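Small divided tray or one big bin for odds and ends on a desk?

Posted by Iveta Polák
3,182 views

Okay, so my work table has turned into a landfill and I need somebody to talk me down before I buy a whole wall of drawers. I do small repairs and craft stuff at home, and I end up with rings, spacers, bits of plastic, screws, half a snack, a charger, you name it. For years I had one big bin that everything went into at the end of the evening. Great for clearing the table, terrible for finding anything. Last month I dumped the entire thing out on the floor at 11 at night looking for one spacer and found three dead pens and a key I don't recognize.

My sister says to get one of those little open trays with a few sections and keep it right on the table. I worry that it'll fill up in 5 minutes and I'll be back to square one. Also, do I want a lid? And do you sort by what the thing is, or by what project it goes with? I've got a table that's 40 inches wide and I share it with a sewing machine, so space is a real issue.

Edeltraud Gasser
Marked as helpful by 20 people

I went through this exact thing when I moved to Cletstead and lost my spare room, so I have feelings about it! Get the tray. Get a small one with only a few sections, and get it without a lid. I had a lovely Larnska box with a hinged lid and twenty tiny squares, and I used it for maybe two weeks. Every time I wanted to put one thing away I had to move whatever was sitting on the lid, open it, remember which square I'd decided was for what, and close it again. So of course I just set things on top of the lid. It's in the closet now, with things still sitting on it.

What finally worked for me was a shallow tray with uneven sections. One big one and a couple of little ones is plenty. The little ones are for whatever I'm using a bunch of that day and the big one is for anything longer or awkward. I don't label them. If I'm working with rings, then one small section is rings until I'm done, and tomorrow it might be buttons.

As for it filling up — yes, it will, and that's kind of the point. When mine gets full I stop and empty it into the real storage (I use old Kaufmann cookie tins on a shelf, one per type of thing). It takes a song and a half on the radio. Your big bin never told you to stop, so you never did.

On your sorting question, I go by project while I'm working and by type once it goes on the shelf. I tried doing project boxes for everything and ended up with the same size screw living in six places.
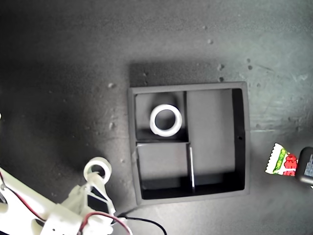
One more thing, and then I'll quit. Leave a section empty on purpose. I know it feels like a waste when you're short on space, but if every spot is taken, the next loose thing goes straight on the table and then its friends join it. Mine stays empty at the start of every session and I'm weirdly strict about it. Snacks and chargers get no section at all, by the way. They go to the far side of the table or they leave the room. I let a granola bar into the tray once and was picking oats out of my snaps until September.

Oh, and dark colors are nice if most of your parts are white or clear. Pale parts in a pale tray are miserable to find under a lamp.

Chaimae Mahrous

just use a muffin tin. works fine

Maricruz Galindo

I'm going to stick up for the bin a little. I have kids and a cat, and anything open on a table is gone by morning, so I do a tray while I'm sitting there and then tip the whole tray into a zip bag when I get up. The bag goes in the bin. It's ugly but I can see through it, and I haven't lost a part in ages.

If you do get a tray, measure first. I ordered a Grostia one without checking and it took up the whole spot where my elbow goes. And feel the corners if you can, because square inside corners are a pain when you're trying to pinch out something flat. I slide things up the wall with one finger, but my mom just turns hers upside down over a towel.

Iveta, what kind of sewing machine do you have? If there's a gap behind it, a narrow tray might fit back there.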